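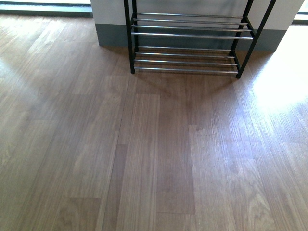

Shoes by the door got people talking on Monday, 28th October, when the Pindthorpe tenants' newsletter asked us all how we keep our entryways clear. I got 191 replies — way more than I ever get about parking! The favorite answer by a mile was a plain rack against the wall, black frame, chrome bars, nothing fancy. Hamidreza Amini over on Duggan Street wrote that he'd put up with shoes all over the floor since February and finally had enough.

His starting point will look familiar to plenty of you: slides in the middle of the floor, sneakers next to them, and somebody carrying groceries.

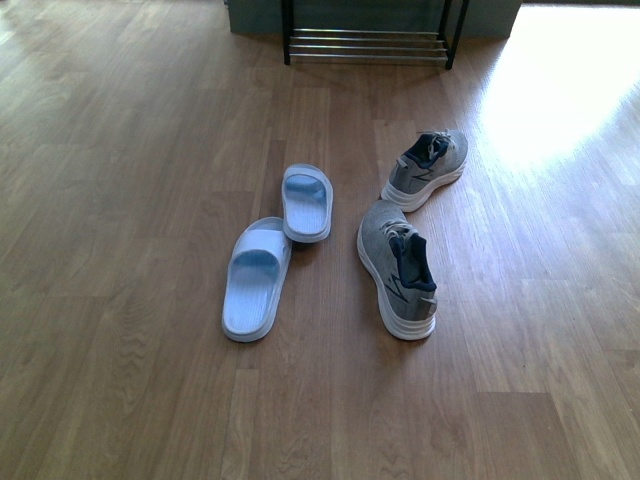
What goes where

Most people who wrote in put the pairs they grab every day on the top shelf (no bending!) and leave the lower ones for boots and guests. I tried it at my place on Vitholm Court, and my mornings have been calmer, though my kids

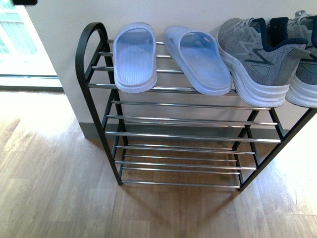
still kick theirs off wherever they land. A few readers turn the toes to the wall so they can grab a shoe by the heel. I'm a convert.

The Bodero thrift store has a few secondhand racks right now, so go early.

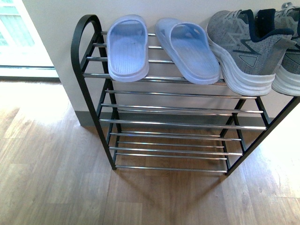
Can I send in my own entryway tips?
Please do — drop a note in the box outside unit 915 and I'll put the best ones in the next issue.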